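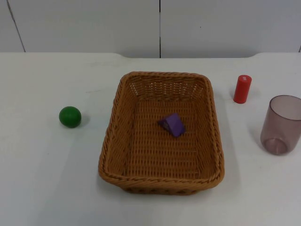 Diary > Band > May

Friday, 11:40 p.m.
Posted by Carol Bickerstaff
3 comments | 45 shares

Obaidul Gazi wants us to play all of the second Rillo album, front to back, no talking between songs. He told me this over the phone while I was eating, and he used the word "event." I've been in cover bands long enough to know what that word does to people. Put a wicker basket with one purple triangular block in it on a white table and call it an event, and somebody will ask what time doors open. So I said I'd think about it, and he took that as a yes, and by the time I'd washed my plate he had texted the other two.

My problem with the full-album idea is that most albums have a side two. Rillo's certainly does. There's the eleven-minute thing with the flute, which we don't have, and Obaidul says he'll cover it on guitar with the pitch pedal. I've heard the pitch pedal. It sounds like a kettle in another apartment. He also says the crowd knows every note, and that part worries me more, given that I don't.

The room is Brevik, the big one downtown. It holds 500. Our best night there was 200, and a good share of those had come for the band after us and were being polite. The booker was friendly on the phone, and I noticed she was friendly right up until I asked about the guarantee. Then it was "we'll see how presale looks." I've seen how presale looks.
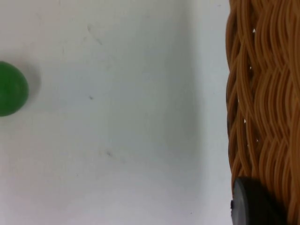
Green ball, edge of the basket.

Rehearsed tonight from seven. Side one is fine. I'll even say the second song was good, the way it drops to just bass and voice before the big chorus, and I'm not easy to please about that chorus. We played it three times and the third was the best. Then we tried the long one and fell apart at the same bar every time, the one where the count goes from seven to six. The drummer says it doesn't go to six. Obaidul says it does on the record but didn't live. I went home and listened, and I think they're both wrong, but I'll check again in the morning with better headphones.

He's rented a light show as well. Somebody at Strand does lasers and owes him a favor, supposedly. I asked what kind of favor and got a long answer with no favor in it.

My amp is still buzzing. The shop says it's the tubes, and they said that last time, and I bought the tubes. I might borrow the old Bevura from my brother if he hasn't sold it. It weighs more than I do and has one good sound – but it's the right sound for side one.

Told Obaidul I want to hear the flute part on Friday, all eleven minutes, before anybody prints a poster. He said the posters are at the printer.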